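# 탁상형 로봇 작업대의 도입 계획

**탁상형 로봇 작업대의 도입 계획**은 소형 로봇팔 한 대와 작업 테이블, 대상 물품, 주변 장치를 하나의 단위로 보고 구매 범위와 예산, 설치 순서를 정하는 업무를 말한다. 대학 연구실, 기업의 시험 부서, 직업 교육 기관에서 주로 이루어진다.
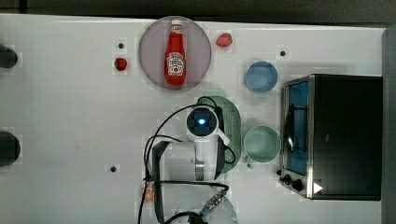
작업대 예산은 보통 로봇팔, 테이블, 제어 장치, 소모품의 네 항목으로 나뉜다. 이 가운데 로봇팔의 가격은 견적서에 분명히 적히지만, 나머지 항목은 구매가 시작된 다음에 늘어나는 경우가 많다. 주방 작업을 다루는 작업대에서는 접시, 그릇, 머그잔, 체와 같은 작은 식기뿐 아니라 토스터 오븐처럼 테이블의 한쪽을 크게 차지하는 기구도 필요하다. 이런 기구의 자리는 테이블 크기를 정하기 전에 도면에 표시하는 것이 좋다. 로봇팔 둘레를 지나는 검은 케이블도 움직임에 필요한 여유 길이를 가져야 하므로, 케이블과 고정 부품은 따로 한 줄의 항목으로 적는다.

## 용어와 범위

한국어 문서에서는 '작업대', '작업 셀', '로봇 스테이션'이라는 말이 섞여 쓰인다. 이 문서에서 작업대는 안전 울타리가 없고 한 사람이 옆에서 관리할 수 있는 크기의 설비를 가리킨다. 생산 라인에 연결되는 설비는 검수 방법과 계약 형식이 다르기 때문에 포함하지 않는다.

구매 범위를 정할 때에는 '본체만 구매', '본체와 설치', '일괄 구매'의 세 방식을 비교한다. 본체만 구매하면 처음 금액은 낮지만 조립과 배선을 구매자가 맡는다. 일괄 구매는 금액이 높고 변경이 어려운 대신 고장이 났을 때 책임을 묻는 상대가 하나이다. 공급 업체 Grodard와 Stuten은 두 회사 모두 일괄 구매를 제공하지만, Stuten의 견적에는 테이블 상판 가공비가 들어 있지 않다. 두 견적을 비교할 때는 같은 항목을 서로 맞추어 표를 다시 만들어야 한다.

## 예산 항목

다음 표는 Orbán 작업대의 도입 계획에서 부대 항목만 옮긴 것이다. 금액의 단위는 유로이며, 로봇팔 본체와 세금은 제외한다.

| 항목 | 금액 | 비고 |
|---|---:|---|
| 테이블과 상판 가공 | 900 | 고정 구멍 포함 |
| 케이블과 고정 부품 | 500 | 예비 케이블 한 벌 포함 |
| 조명과 받침대 | 700 | 설치비 별도 |

상판은 값이 싼 제품을 골랐다가 다시 구매하는 일이 잦은 항목이다. 표면이 강하게 반사되면 카메라를 사용하는 작업에서 인식 오류가 생길 수 있어, 광택이 없는 밝은 색이 많이 선택된다. 밝은 상판은 얼룩이 쉽게 보이므로 청소 용품의 비용을 소모품에 넣는다. 고정 구멍의 위치는 주문한 뒤에 바꾸기 어렵다.

대상 물품은 금액이 작아서 예산에서 자주 빠진다. 그러나 같은 모양과 색의 물품을 몇 달 뒤에 다시 구하지 못하면 이전의 시험 결과와 비교할 수 없게 된다. 그래서 처음 구매할 때 같은 물품을 두 벌 이상 주문하고, 한 벌은 포장을 열지 않은 채 보관한다. 실제 식품을 쓰는 경우에는 보관 기간과 폐기 방법도 정해야 하며, 모형을 쓰는 경우에는 무게가 실제와 얼마나 다른지 기록해 둔다.

## 배치 계획

배치 도면은 로봇팔의 도달 범위를 먼저 그리고, 그 안에 큰 기구부터 놓는 순서로 작성한다. 문이 있는 기구는 문이 완전히 열린 상태의 면적으로 계산한다. 닫힌 상태로 도면을 그려서 로봇팔과 문이 부딪히는 것은 초보 담당자에게 흔한 실수이다. 작은 물품은 도면에 고정하지 않고 놓을 수 있는 영역만 표시한다.

전원은 로봇팔과 가열 기구를 다른 회로에 연결하는 것을 권한다. 가열 기능을 쓰지 않는 시험이라도 나중에 사용할 가능성이 있으면 회로 공사를 처음 견적에 넣는다. 비상 정지 버튼은 담당자가 앉는 자리에서 손이 닿는 곳에 둔다.

## 일정과 검수

주문에서 납품까지의 기간은 업체와 사양에 따라 차이가 크다. 예산 연도가 1월에 시작되는 기관에서는 전년도 가을에 견적을 받아 두는 경우가 많은데, 견적의 유효 기간이 먼저 끝나지 않는지 확인해야 한다. Orbán 작업대의 계약에서는 납품 후 14일을 검수 기간으로 정하였고, 이 기간에 발견된 부품 누락은 업체가 비용을 부담하여 보충하도록 하였다.

검수 때 확인하는 내용은 다음과 같다.

- 납품서의 부품 번호와 실물의 일치
- 로봇팔 받침의 고정 상태와 상판의 수평
- 전체 동작 범위에서 케이블이 당겨지거나 걸리지 않는지 여부
- 비상 정지 후의 재시작 절차
- 제어 소프트웨어의 사용권 기간

## 유지 비용

유지 비용에는 소프트웨어 사용권, 예비 부품, 정기 점검, 담당자 교육이 포함된다. 사용권은 첫해에만 무료인 계약이 있으므로 두 번째 해의 금액을 서면으로 받아 둔다. 관리 프로그램 Jistik을 함께 쓰는 작업대에서는 점검 기록과 부품 재고를 한 곳에 적을 수 있으나, 기록 양식은 기관에서 직접 만들어야 한다.

## 같이 보기

- 로봇 말단 장치
- 설비 검수
- 총소유비용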